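Work > Open Calls > Participants > Folding study, second round

Participants needed for a study on teaching robots to handle clothes

The Brerkimo group at Lamont is looking for people to take part in the second round of a paid study on hand-held grippers and household laundry. You do the tasks with a gripper in each hand, and the recordings are used to train a robot arm to do the same work. No technical background is needed. We want people who fold, sort and put away clothes as part of ordinary life.

What the study is about

In the first round, 34 participants recorded folding and sorting tasks in our lab, all at the same table with the same set of garments. The policy trained on those recordings did well on that table and poorly almost everywhere else. When we moved the arm to a bed with a patterned cover, it finished 6 of 75 attempts. We then retrained it with a small number of recordings made in private homes and ran the same test again. It finished 20 of 75. The number of hours of training data was the same in both cases. Only the places and the garments were different.

We think the gain comes mostly from soft, uneven surfaces and from clothes that have been worn and washed many times, but the first round was not set up to test this. The second round is. Half of the sessions will take place in the participant's own home and half in our test apartment at Bronimdale, with the same task list in both. A short write-up of the first round, including the attempts that failed and how we scored them, is available on request.

What you will do

Each participant completes four sessions of two hours each, with a break halfway. The first session starts with practice. Most people find the grippers awkward at first, and the practice recordings are not used for training.

The tasks are:

- picking a single garment out of a pile
- finding the waistband or collar and holding it open
- turning sleeves and pant legs right side out
- folding shirts, pants and towels on a bed or table
- sorting clothes from other things that end up in the pile, such as toys and bags

Please work at your normal speed. If you drop something, pick it up and go on. We keep recordings with mistakes in them, and the corrections people make are a large part of what we study. In the first round the arm learned to regrip a slipping waistband almost entirely from recordings where the person had lost hold of it once.

You can fold in whatever way you are used to. We do not teach a standard fold, and two participants folding the same pair of pants differently is fine with us.
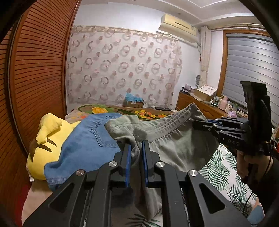 Waistbands get more time than any other item on the task list. The elastic pulls the cloth into folds, and it is easy to pinch one layer when you meant to pinch two. For this reason you will be asked to repeat the waistband tasks in every session, with different garments and with the pile arranged differently each time.

For home sessions, a member of the team brings the equipment and sets it up in the room you choose. You do not need to tidy up or clear surfaces beforehand. We ask only that you put away mail, family photos and anything else you would not want recorded. You may stop a session at any point, and you may ask us to delete a recording up to 30 days after it was made.

Who can take part

You should be 18 or over, able to stand for most of an hour, and comfortable gripping and releasing with both hands. Left-handed people are very welcome – we had too few of them in the first round. You need to live within an hour's travel of Lamont. Employees of Skendix, which funds part of the work, and members of their households cannot take part.

Payment

Participants are paid per session, including the first one. If you stop a session early, you are still paid for it in full. Travel to Bronimdale is paid back at the public transit rate. The exact amounts are in the information sheet, which we send before you agree to anything.

What happens to the recordings

Recordings are stored under a participant number. Before training, we check each one for faces, papers and screens and blur what we find. Sound is not recorded. Results from the second round will be sent to all participants before they are published, with a plain-language summary.

How to apply

Write to Solomiia Nechyporuk, study coordinator, at the Brerkimo office, with "Folding study" in the subject line. Tell us which hand you write with, whether you would prefer home or apartment sessions, and which days suit you. We will try to follow your preference, but the two halves have to be the same size. Sessions start in October.

Posted 7 Jun 2020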